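Prustwood share house, laundry and hallway walk-through, 18/08/2018

Did this one with Corentin while the kettle was on, so excuse the tea rings!

- [x] **Smoke alarm, hallway.** Loud. Very loud (sorry, Faustine).
- [x] **Dryer lint filter.** I pulled out a wad the size of a mouse. Please, please clear it every load.
- [ ] **Washer hoses.** Cold one's fine, hot one has a bulge near the tap. I've asked Benoît for a new one, and the hot tap stays off until it's in.
- [x] **Power board.** Moved up off the floor, away from the tub.
- [ ] **Floor drain.** Slow. Hair again, I reckon.

Small stuff goes in a zip bag from now on, as we fished a bra wire out of the pump in May and the repair cost us $383.
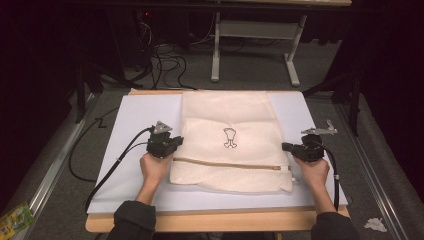 *Mesh bag, zipper along the lower part.*

- [x] **Bleach and cleaners.** Top shelf, lids on, labels facing out.
- [ ] **Back step light.** Globe's gone. Killian has a spare in his ute.
- [x] **Exit path.** Clear, once I'd shifted the bikes.

Three to fix, then. I'll have another look once the hose is on.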